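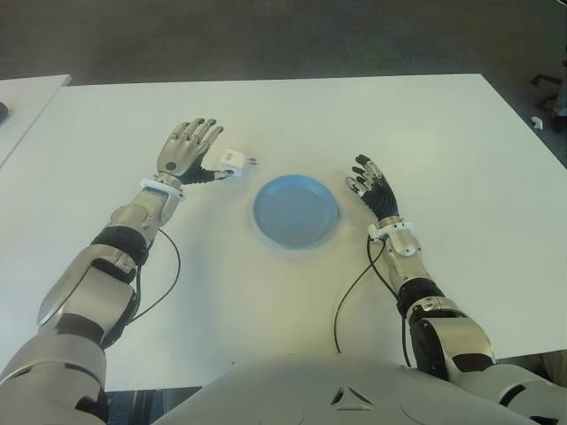

Light blue plate on the white table, lit from above.

White balance under mixed light - table and product shots
Board: Lighting and Color

gandside_n
I shoot plastic tableware for a small catalog, Militwood, on a white table. The room has a warm ceiling fixture and a large window on one side. Whatever I set, part of the table goes greenish yellow and part goes blue. The attached shot is auto white balance with no correction. The center and the near part are warm, the far edge and the right side are cooler and brighter. I have 378 items in this batch and can't mask each one by hand. Is there one setting that gets a neutral table from edge to edge?

tallow_ev
No. White balance is one multiplier per channel applied to every pixel. You have two light sources with different spectra, and the ratio between them changes across the table. One multiplier can be correct at one ratio only. Turn off the ceiling light or block the window.

465nm
Agree with the above. The green part of the cast is a separate problem from the warm part. Cheap LED and fluorescent fixtures often sit off the daylight curve on the green side, so the temperature slider alone won't remove it. You need tint as well. Take a reading from a gray card where the plate sits and check the a* value after correction. If a* is within 2 of zero, leave it.

gandside_n
Blocking the window costs me most of my light. I would be at half a second on the tripod.

tallow_ev
Plates don't move. Half a second is fine. Use the timer.

amaral_print
I'll disagree with the first reply. For catalog work you don't need the whole table neutral. You need the item and the ring of table next to it neutral, and the rest gets cropped or pushed to white. Set balance from a card at the item position, crop to two plate widths, raise the whites until the table clips. The gradient disappears in the clipping. I have run Jallow's kitchen line like this for years with both lights on.

465nm
That works for dark items. On a pale item you clip the rim with the background and lose the edge. Light blue plastic is close to the worst case, because the blue channel reaches the top first.

amaral_print
Then stop before the rim clips. Turn on the highlight warning and look.

465nm
If you stop before the rim clips, the table hasn't clipped either, and the cast is still in it. Their values are too close.

amaral_print
In your setup, maybe. I light the background from the side and get enough separation.

gandside_n
I have no side light at present. Would a gel on the ceiling fixture do it?

tallow_ev
Partly. A quarter or half blue gel brings the fixture closer to the window, and some minus green takes out the tint. The window changes through the day, so the match holds for an hour or so. If you go this way, shoot a new card each time you change the item size and again after any cloud.

Check that the gel is rated for the heat if the fixture is halogen.

gandside_n
It's LED. Tried the simple version this afternoon: blind down, ceiling light only, custom balance from the card, tint moved toward magenta. Table reads even apart from normal falloff in the corners. The blue of the plate now looks slightly dull next to the sample in my hand.

465nm
That is the LED spectrum. Balance fixes the grays and leaves the saturated colors where they are. Make a camera profile with a color chart under that fixture and apply it to the batch.

amaral_print
Or use window light only and skip the profile. Daylight renders blue better than any cheap fixture.

tallow_ev
Window only is fine if the whole batch fits into the same few hours. With 378 items it won't. Build the profile.

gandside_n
Chart ordered. I'll post the a* readings when it arrives.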